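Small bedrooms — notes for the Ashworth evening talk

(Start when the kettle crowd have sat down. Don't wait for Terence.)

Hello everyone, and thanks to Beryl Greenwood for asking me back after last year's talk, which I know overran. I've been told 70 minutes including the raffle, so I'm going to crack on.

I want to talk about small bedrooms. I grew up in one, I rented three of them in my twenties, and I've now spent over 100 Saturdays helping other people get theirs straight. Hands up if you've got a room at home where you have to go in sideways? Lovely, that's most of you. (Pause, let them laugh, someone always has a box room story.)

My first point is a dull one and I'm sorry! Before you buy a single thing, go in and sit down. Sit for five minutes with no phone. We stand in the doorway of a little room and all we see is floor, or the lack of it, and off we trot to buy boxes. Sitting down you notice the walls, the gap over the door, that bit above the window. Dorothy Mellor did this on a Wednesday afternoon and came away with a whole shelf's worth of space she'd been walking under since the year 2000.

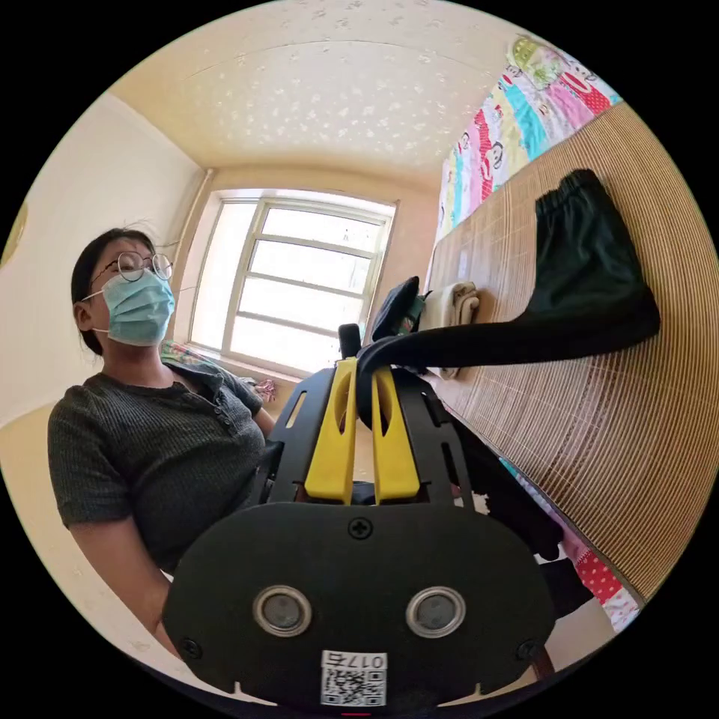
Photo: Freya Cropper

Look up, then. I say it so often that my sister threatens to have it printed on a mug. The ceiling tells you how high you can go, where the light fitting gets in the way and whether a tall cupboard is going to make you feel as if you're sleeping in a lift. Take a tape measure up with you and write the height down. Mine was 2000 millimetres to the top of the door frame, and I still bought a bookcase that wouldn't go through it.

(Slow down here, people like to take notes.)

Second, the bed. The bed wins every argument in a small room, so deal with it first. Push it against the long wall if you can bear climbing in from one side. Liam Fairclough can't, he's six foot three and gets up twice a night, so his sits under the window and the drawers went out on the landing. That's fine! Your room, your knees.

Under the bed, keep things you use twice a year. Winter duvet, suitcase, the good tablecloth. Once your everyday jumpers are under there you'll stop putting them away, and by February they'll be living on the chair. I speak from bitter experience — I lost a chair for a whole winter.

Third, masks and dust. If you're shifting things that haven't moved for years, wear a mask and open the window. I sneezed for two days after doing my mum's spare room. Strip the bed last, after the high shelves are wiped down, or you'll be washing the sheets twice.

(If time: the Bevix hooks story. If Terence Crabtree is in, ask him about the wardrobe door.)

Questions next, then tea. Handouts are on the table by the coats, please take just one each, and the raffle is straight after.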